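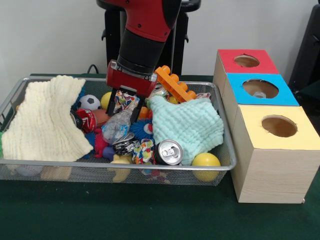
The Bell from Gruso

Hamidreza Ghaffari came down from the bus number 8 with the bell inside his coat. It was September and already cold in Grilville, and the bell was colder than the air. Twice on the road it had rung, a small sound, and the woman in front had turned to look at him.

He was sixty-six years old and he had never stolen anything before.

The bell had hung over the school door in Gruso until the school was closed. On its lip somebody had cut the year 1701, not very straight. When he was a boy it was his duty to ring it in the morning, and Rostam Shojaei rang it in the afternoon, and they fought over who rang it better. Now the building was sold to a man from Cesport who wanted to keep cars in it.

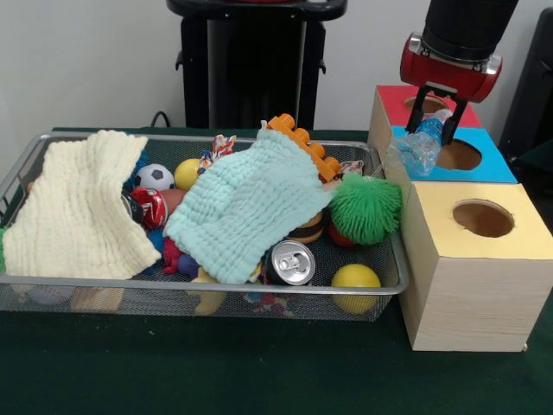 "You could have asked him," said Rostam, when he opened the door. He was in his slippers and he had soap on one cheek.

"He would say no."

"Then you would know that he says no."

Hamidreza put the bell on the kitchen chair, because it did not seem right to put it on the floor. They looked at it for some time. Rostam finished shaving with the door open, so that he could go on looking.

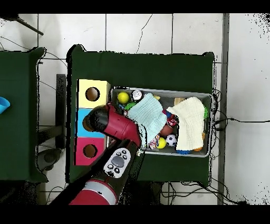 Rostam made tea in the way of his mother, too strong and with the sugar already in it. They spoke about Akbari, the teacher, who had walked to school from the far side of the river every day, also in snow. In his classroom there had been white tiles on the floor, large ones, with thin cracks that ran from one into the next, and when Hamidreza did not know an answer he used to follow a crack with his eyes up to the leg of the teacher's table. A green cloth lay on that table and hung down over the edges. He could still see its corners better than he could see the face of the man.

"He hit me once," said Rostam.

"He hit you two times. The second time it was my fault."

"I did not know that."

"I was going to tell you," said Hamidreza. He turned his glass around on the plate. 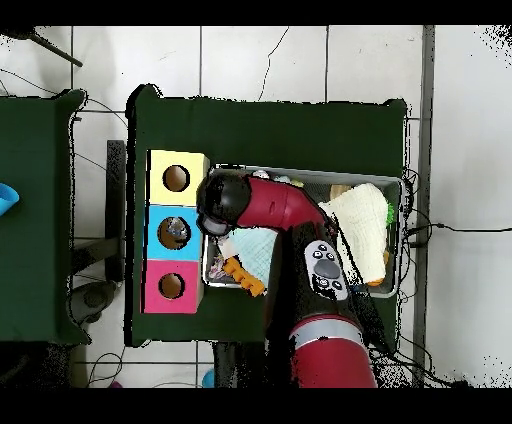

Three boxes beside the tray, with the pink one at the bottom.

In the evening they walked up the hill behind the house. There are 145 steps, and Rostam had to sit down on the way. He carried the bell the first half and Hamidreza carried it the second half, holding the tongue with his fingers to keep it quiet.

On the top there was wind. Below them the lamps were lit along the road to Gruso.

"Morning or afternoon?" asked Rostam.

Hamidreza looked at the sky, which was almost dark.

"Afternoon," he said, and gave him the bell.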